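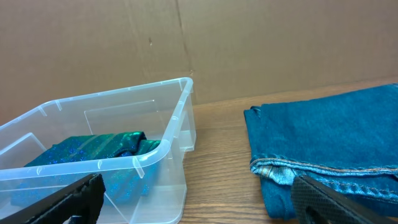 So did I sleep at all last night? Maybe two hours, and the rest I spent lying there redoing the moving budget in my head.

February is a dumb month to move. Định Đàm called at breakfast to say the Drendach place is still ours if we pay the deposit by 4, so I ran to the bank in my slippers (long story!).
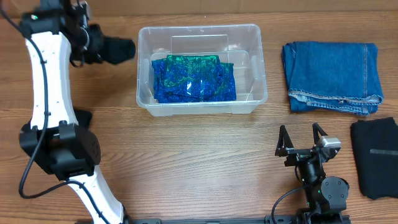
Then the van people wanted $226, and Ovolel wanted $209 but only before noon, and guess who called at 12:10. Ugh.
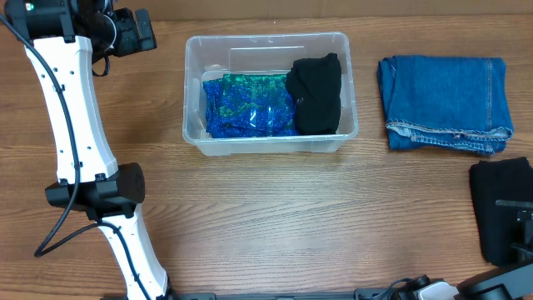

*Sorting clothes, moving week*

Mom thinks I should keep the green dress from Giáp's wedding. I probably will, I danced my feet off in it!
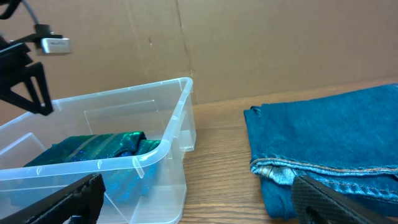 Anyway, deposit's paid, keys tomorrow, and I'm having noodles in bed.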